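Drinks on a shelf: small tips for people who share a fridge

By Nilmini Uddin

I have been buying the drinks for other people since April, when Ada Bassi moved upstairs and left me a key, a price list in pencil and 176 empty cans. I have learned a few things. None of them is difficult, and most of them I found out by doing the opposite first.

Get them off the table

Cans left on a table wander. They end up behind the kettle, under the post, and in one case in a filing tray marked Drollus. A little rack with a board across it fixes this for hardly any money, and it wipes down in the time it takes to find the cloth. Ours is a black metal frame with a narrow wooden board, and it holds one row and no more. I used to think that was a fault. A deep shelf hides things at the back until they are older than the staff.
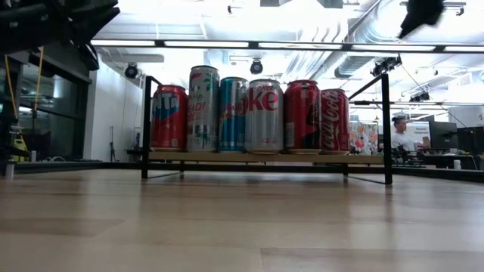

One row, shoulder to shoulder, with the peach one taller than its neighbours.

Check the tall one first

Measure the height above the board before you put a rack in a cupboard or under another shelf. Everyone measures the width, feels clever, and then meets the slim can. Slim cans are often taller than the ordinary sort, and they'll be the ones that catch. Leave a couple of fingers of room above the tallest thing you buy, or you'll be tipping cans out sideways for the rest of your life.

Slim cans are also easier to knock over. I put them between two stouter ones, where they have something to lean on and less chance to show off.

Let them touch

I used to leave tidy gaps, like a hotel. Gaps are where cans fall over. Push them up against each other and the row holds itself steady, and you can see from the doorway when one has gone. Remo Caruso prefers gaps and is welcome to come and pick them up.

Faces to the front

Turn the names outwards when you load the board. It takes a moment and saves a surprising amount of bad temper, particularly with red cans, which all look alike before the second coffee. Diet wants to be easy to tell from not-diet. Elisa Bianchini once drank the wrong one at a quarter past nine and we heard about it until Saturday.

If you can't be bothered to turn them all, do the ones that people mix up. The peach can looks after itself.

Take from the end

Pull a can out of the middle of a tight row and its friends come too. Take the one at the end, lift it straight up until it's clear of the board, then bring it away. If your rack has posts that stick up at the corners, as ours does, mind your knuckles on the way past.

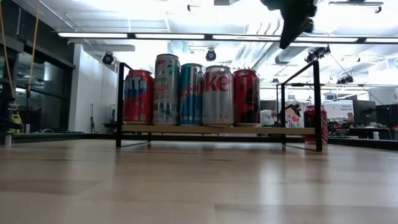
Filling up goes the same way in reverse. Stand the new can on the table close by, get your hand round it properly, and lower it on to the board beside the last one. Sliding it in along the wood sounds quicker, but it scuffs the board and nudges the whole row towards the far post.

Keep the spares elsewhere

The shelf is for today. Spares go in the cupboard, in their cardboard, with the oldest at the front. When I tried keeping both in one place, people simply treated the spares as more shelf, and I was back at the shop by Wednesday with a trolley and a grudge.

Wipe the tops

Cans have been in a warehouse and a van before they got to you. A damp cloth over the rims as you unload, then a dry one. Do the board while you're at it — sticky rings set like varnish, and a pale wood shows every one of them. Don't soak it. A thin board left wet will bow, and then your tidy row becomes a tidy slope.

Check the feet

Press down on each corner of the rack in turn. If it rocks, fold a bit of card under the short leg, or stick on a felt pad from the sort of packet that has every size except yours. Cinzia Pellegrini uses a slice of old cork, and her rack in the Camberg kitchen hasn't moved since she did it. Ours is still on a folded envelope. I keep meaning to ask her for the rest of the cork.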